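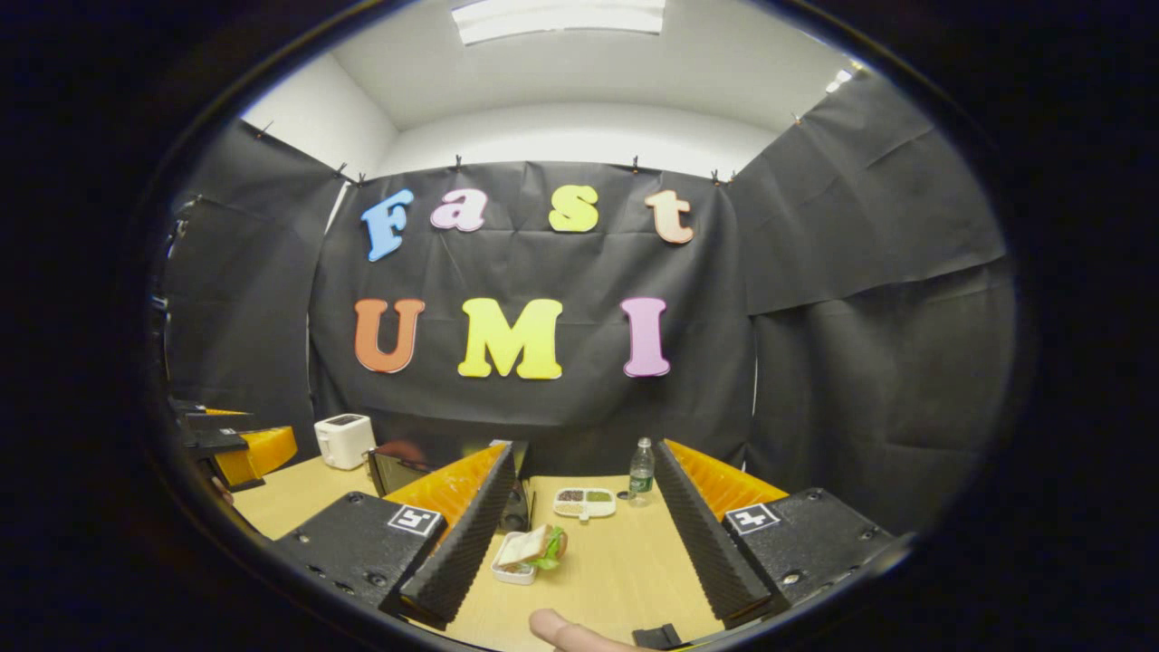 Drivers who park at the Zundside transit lot say they want more than extra signs after a spring of stolen catalytic parts, broken windows and missing license plates, and one commuter told the town council that she now takes the bus from Arain to avoid leaving her car there overnight.

Zundside police logged 212 reports of theft from parked vehicles in the first half of the year, up from the same period last year. Most involved license plates or items left on seats. Officers said stolen plates often end up on other cars used to skip tolls or leave gas stations without paying.

The council voted in July to spend $3,000 on new lighting at the north end of the lot, where the majority of the break-ins were reported. Work is scheduled to start once the lamps arrive. The lot has 1,018 spaces and is open 24 hours a day. The gate on Zoreck Avenue will be locked from 11 p.m. to 5 a.m. while the work is under way, and drivers will have to use the main entrance.

A separate request for a night guard was put off until the fall budget talks. Council members who opposed it said they wanted to see what the lights did first.

Police are also giving out free sets of tamper-resistant plate screws at the Zundside station, one set per household. Bring a current registration. The screws fit most passenger cars but not motorcycles or trailers.

Anyone whose plate has been stolen should file a report before ordering a new one, police said. Tolls charged to a stolen plate can be disputed with the report number.

No arrests have been made in the lot thefts. Two similar cases in Arain, both in the garage behind the Trilleo shopping center, are being handled by that town's department.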